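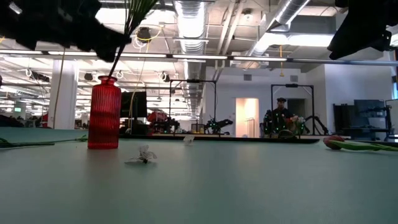

Issue 284, page 3

Tools on Test
Nurix Suit Kit, Version 2
Reviewed by Uldis Urbonaitė

Price as tested: $3087 (suit, markers, software license; arms, grippers and tracking cameras not included)
Tested at: Deswood
Verdict: Wait

The Nurix brochure says that anyone who can do a job with their own hands can teach it to a robot "the same afternoon." I took a job most people can do with their own hands, putting flowers in a vase, and gave the kit a good deal longer than an afternoon. I came away liking the suit more than I expected and believing the brochure less than I did going in, and I didn't start very high.

The idea is simple enough. The operator puts on a black suit covered in markers, the cameras follow the markers, and the arms copy what the operator's arms do. Every run gets recorded. Pile up enough good runs, feed them to the training software, and the arms are supposed to manage without you. Nurix sells the suit and the recording end of it. You bring everything else, and that's where I'd like anyone with a small budget to slow down and read the price line again.

Fit and comfort

The suit is good. It goes on over thin clothes and doesn't bunch at the elbow the way the Msimang suit did when I tried that one. The markers stay put. I lost one all week, from the left shoulder, and found it stuck to my own sock. It gets warm, though, and by late on Saturday I was stopping between runs just to stand by an open door. The sizing chart runs small, so order up.

The cap is sold separately. I'd call that cheap.

Setup

The quick start sheet covers suit calibration in one side of a page and that part of it works as written. Stand straight, arms out, arms down, turn, done. Lining up your hands with the grippers is another matter. The sheet says "adjust offset until comfortable," and that's the whole instruction. I got comfortable by trial and error, and then lost it all when I closed the program without saving the profile, because the save button for profiles is in a different window from the save button for everything else. Save both. Then check that it did.

On the job

We used a red glass vase with a ribbed side and a narrow neck, on a pale teal tabletop, with artificial flowers. The neck matters. A wide bucket would have flattered the kit, and I suspect that's why the demo videos are so fond of buckets.

Picking up a bundle of thin stems is easier than I'd feared. You close your hand, the gripper closes, and if you've come in low and square you have them. Getting the ends into the vase is where the trouble starts. Standing behind the table you're looking at your own work from the far side, across the tabletop, with two black grippers between you and what you care about. You can't feel a thing. When I put real stems in a vase at home I let them bump the rim and slide in, and I don't think about it at all. Here the bump never reaches you. You find out you've pushed too hard when the vase starts to lean.

I caught myself doing a lot of peering. After a while I also caught myself holding a few flowers in my own hand to remember how the wrist goes, which helped more than any setting in the software. If you buy this kit, keep some spares on your side of the table.

Single flowers are worse than bundles. A tulip with a long stem and a closed bloom is heavy at one end, and the gripper holds it wherever you happened to grab it. Grab it in the middle and it swings. The small white blossoms that come off their stems are, in my hands at least, more bother than they're worth. I left them on the table and carried on.

There's a lag. Nurix says you won't notice it, and for big sweeping moves I didn't. For the last little bit of travel over the mouth of the vase I noticed it every time, and learned to move, stop, wait and move again. Keep in mind that all that stopping and waiting goes into the recording as well. You're teaching the arms to be as nervous as you are.

What it learned

I trained on my own runs, with the bad ones taken out by hand, since the automatic sorting kept a run where I'd dropped everything and scratched my nose. With the vase exactly where it had been all week, the arms put stems in it more often than they missed. I was pleased, I'll admit. Then I slid the vase over by the width of my palm and they went confidently to the old spot and let go.

Nurix support told me by email to record more runs with the vase in different places. Fair advice, and I'm sure it would help. It's also the opposite of "the same afternoon." I asked how many more and got a link to the brochure.

Against the others

Msimang's suit is hotter and baggier, but its hand alignment walks you through with prompts and it keeps your profile. Claltside skips the suit and gives you a pair of handles to hold. They look clumsy, and for a job like this one I preferred them, partly because you can sit down. You give up the elbow and shoulder tracking, so if your task needs the whole arm to reach around something, the suit earns its keep. Most of the letters we get are about table work, and for table work I can't see why you'd dress for it.

Niggles

The software asks to update in the middle of a session and takes the focus away from the record key. The storage bag is too small for the suit once you've unfolded it. Washing instructions are printed on the box and nowhere else; I had already recycled the box.

An update to the alignment tool is promised for May. If it comes, and if it saves profiles where a person would look for them, I'll borrow the kit again and move the vase first.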